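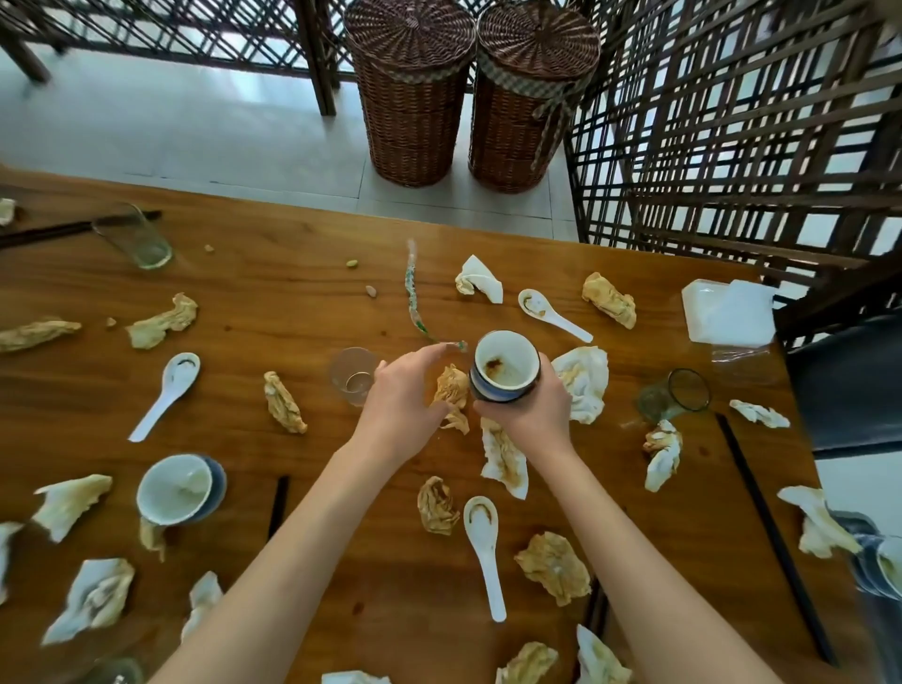
Florar | Arbeitsgruppe Demonstrationsdaten

Zwischenbericht März an Workbridge, Teilprojekt Tisch abräumen

0 Kommentare 2 Mal geteilt

Im Berichtszeitraum haben wir die Aufnahmen zum Abräumen von Esstischen fortgesetzt. Der Bestand liegt jetzt bei 3518 verwertbaren Demonstrationen. Alle neuen Aufnahmen sind von Hand vorgeführt und aus Kopfhöhe gefilmt, die Fernsteuerung kommt erst im nächsten Abschnitt dazu.

Der Ablauf ist in 15 Teilschritte gegliedert, vom ersten Griff am Tisch bis zum Wegtragen des Tabletts. Geschirr und Abfall kommen auf dasselbe Edelstahltablett. Schalen werden gestapelt, Gläser stehen nebeneinander, Stäbchen liegen längs am Rand. Zerknüllte Papiertücher machen beim Annotieren weiterhin die meiste Arbeit - sie verdecken Stäbchen und kleine Teile, und ihre Umrisse ändern sich bei jedem Griff.
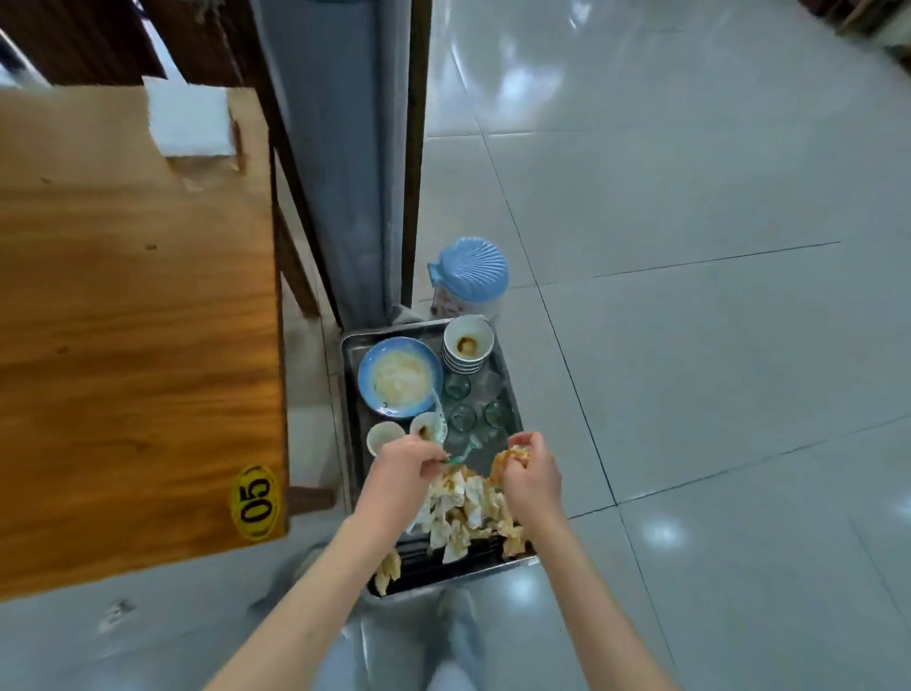 Leanne Ellwood hat die Anleitung für die Vorführenden überarbeitet. Die Reihenfolge der Griffe ist nicht mehr fest vorgegeben. Wer während der Aufnahme umsortiert, bricht nicht ab, die Korrektur bleibt im Datensatz und erhält ein eigenes Label. Beide Hände sollen möglichst im Bild bleiben, auch beim Anheben. In Cheetham wurden dafür zwei Vorführende neu eingewiesen.

Offen ist die Übertragung auf den Greifer. Bei flachen Löffeln und einzelnen Stäbchen reicht die Fingerbreite der Drukik-Hand nicht für einen sicheren Griff aus. Colin Kershaw prüft schmalere Fingerkuppen, ein Ergebnis liegt noch nicht vor. Das beidhändige Tragen des beladenen Tabletts werten wir vorerst getrennt aus.
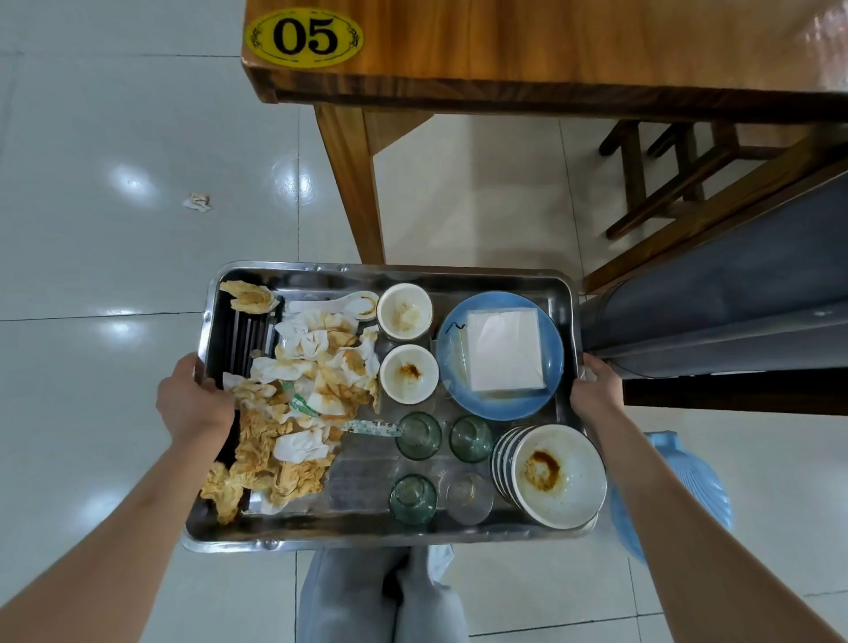
Für den nächsten Abschnitt sind geplant: Abschluss der Annotation, erste ferngesteuerte Durchläufe mit leerem Tablett, danach mit Schalen und Gläsern. Essensreste kommen zuletzt hinzu. Die Beschaffung der Fingerkuppen ist im Budget enthalten, zusätzliche Mittel beantragen wir derzeit nicht. Der Termin für die Übergabe des Datensatzes an Workbridge bleibt unverändert.

Teilen (2) Kommentare (0)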